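Raven Celebrity News Club — minutes of the October meeting
Held 10/5/23, back room at Galindo

I'm doing the minutes again as I was the only one with a pen. I've typed them up the way I scribbled them, so forgive the order. Last month's were agreed with one change: it was the Bramau hearing we talked about, and I'd put Dostitz.
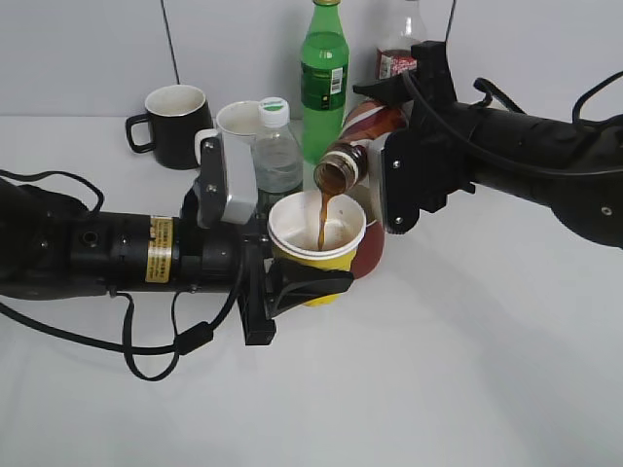
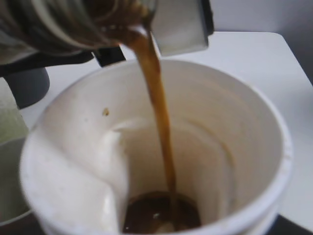
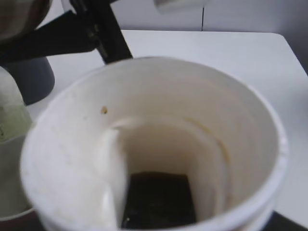

Item one was the big one, the Bramau reality show producer and his bail. We'd all read different versions over the weekend and it took ages to work out what had been said in court and what had been said under the court report by people with cartoon faces. What we could agree on is that he's been let out until the next hearing, he's had to hand in his passport, and his business partner is still being held. One member felt the site had made him sound guilty already. I said our own headline was no better, and I've got to own up to writing it! A brown bottle being tipped towards a yellow paper cup is more or less how gossip gets into our comments — a bit goes in, and then everybody wants a top-up. We agreed to change "disgraced" to "accused" wherever it appears, and I'm to go through the old posts and do it.

Item two, comments. The bail post had 2,051 of them, which is the most we've ever had on anything (the soap wedding is a long way behind). We took down 179. Nearly all of those were about his wife, who hasn't been charged with a thing, and some were really nasty about her children. There was a long chat about whether to shut comments on court stories altogether. I was for it, but others thought people would just go and say it somewhere worse. In the end we settled on holding them until a moderator has had a look, and trying that to the end of October.

Item three, the Dostitz premiere. We've been offered 2 press passes. Four people want them. I've said I'll stand down as I went last time and mostly saw the back of a tall man's head, so that leaves three — names in the hat, to be drawn by email.

Item four, money. Hosting has gone up and we owe 200 before the renewal. The raffle tin will cover part of it and we'll put a note on the front page for the rest. No adverts for slimming tea, we were all firm on that.

Any other business: someone asked if we could do fewer divorces. No decision. The quiz questions are still with me and I'll send them round once I've checked the film ones.

Next meeting same room, same time. Please bring your own mug.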